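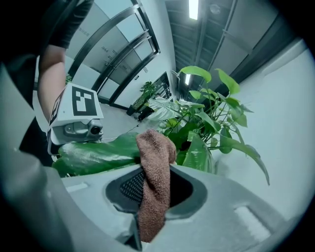

Plant corner, leaf wiping
2025-02-08, Mahlet Hadgu

I have been meaning to write up the pothos for weeks, mostly so that whoever takes over the plant corner in the Sisay room doesn't have to start from nothing like I did. It came to us from the old Femthorpe office with a good layer of dust on it, and I'm told it is plant 413 on the Dulik inventory, which seems a grand number for something so friendly!

The cloth is the brown terry one. I tried paper towels last time and they left fluff all along the veins, so please stick with terry. Large leaves first (the big glossy ones can take a proper wipe), then the pale variegated ones, which bruise if you so much as look at them sternly. Support the leaf from underneath and go from stem to tip. I allow 17 minutes for the whole plant and always run over, but it's a pleasant way to spend the time and I don't mind a bit.

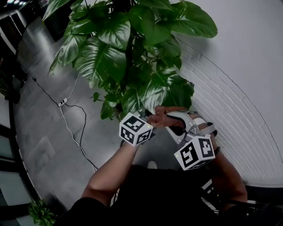
Floor and cables

The power strip sits on the floor to the left of the plant, with a white cable and a black one running to it, and I would like it moved before anybody waters. Katitz has a wall bracket we could have, I think, if someone remembers to ask. Until then, water with the small can only, 2 cups at the most, and pour close to the stems.
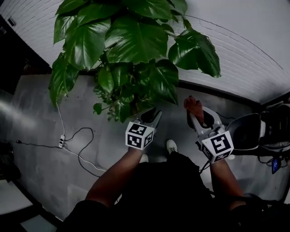
Photo: Sisay room, plant corner

The lower growth is my real worry. The smaller leaves bunch up so thickly near the floor that the pot is hard to get at, and I'd love to thin them out and root 5 or so cuttings in jars on the windowsill. The side by the brick wall wants some attention too, as the leaves there are awkward to reach without leaning on the rest. Turn the pot a quarter at the end of February. Terry cloth goes in the wash, no softener please.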